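I've lived in Soncombe for 6 years and I still can't get a pair of trousers taken up without a bus to Cosgrove. It's 80 minutes there and back, for a hem! We had a mending shop once, next to Rosen's the baker, and I miss it more than the bank.

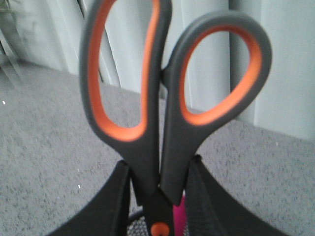
I know, I could learn to do it myself (I've tried, the curtains are still wonky). But I think a town ought to have someone who fixes clothes, same as it has a chemist, and I'd happily pay a bit extra to keep one open.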